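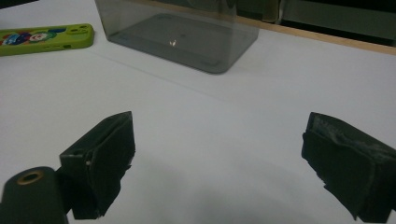
Our adviser at Latton had one question after the first budget meeting, which was why a student team with so little money wanted to pay for grippers at all when the lab already had a whole arm sitting under a dust sheet. Fair question! It took us most of the semester to answer it properly, and this report is more or less the answer.

Projects > Student Reports > Engineering Design > Planning a Gripper Budget

Our site uses cookies to remember your settings. By continuing you agree to our cookie policy. Accept | Manage

Planning a Gripper Budget: What We Bought, What We Printed, What We Skipped

The short version is that the arm is great and we couldn't afford to use it. It needs a new controller, and the quote from Wostden came in way over our whole budget of $422. A hand-held gripper costs a fraction of that, you can carry it to any table you like, and the fingers can be printed in our own lab. So I got put in charge of the spreadsheet (I was the only one who'd ever made one with more than one tab) and off we went.

I started by splitting everything into stuff that wears out and stuff that doesn't. The body, the screws and the brass inserts are buy-once parts. The pads are the opposite. The ones on our black fingers have gone fuzzy, with ragged edges along the bottom, and I had put down exactly zero dollars for replacements in my first draft. Oops. The second draft has a line for pads, and it's a bigger line than the one for filament.

Here's where the money went in the final version:

Gripper body and hardware, from Mangundap: $259 after shipping
Filament for fingers and spares: $58
Pad material and adhesive: $59
Test objects and bins: $25
Left over: $21

I fought hard for the leftover part. Two people on the team wanted to spend it on a nicer case for carrying everything, and I get it, but we'd already had one surprise shipping charge and I didn't want to be begging the department for another one in April.

The test objects were the fun part of the budget. We set a rule that anything we could borrow from home didn't go on the list, so the money went mostly to plastic containers. I'm glad we got a see-through one in smoky gray, with rounded corners and clear tinted walls, as I wanted at least one item on the list that wasn't a plain solid box. Phones stayed off the shopping list completely – everyone on the team has one, and a case with a bright print on it makes a perfectly good test object for free.

We also looked at buying finished fingers from Cladolley. They looked really nice in the catalog, and if we had a bigger budget I'd probably go that way. But one pair would have eaten our filament money and the pad money together, and then we'd have been stuck with no spares. Printing our own meant we could change the screw hole position without asking anyone.

If I were doing the plan over, I'd ask for quotes in February, before the other teams start ordering, and I'd keep a separate tab for shipping. I'd also write the replacement schedule for the pads before buying anything. Ours is still a sticky note on my laptop, and it says to check them every Friday-ish, or whenever somebody complains.

The spreadsheet is in the team folder with the old drafts left in, including the embarrassing one. Next year's group can have it.

Related reports
Comparing Print Settings for Small Mechanical Parts
A Parts Inventory for the Latton Student Lab
Getting Three Quotes: Notes From a First-Time Buyer
Storage and Labeling on a Small Budget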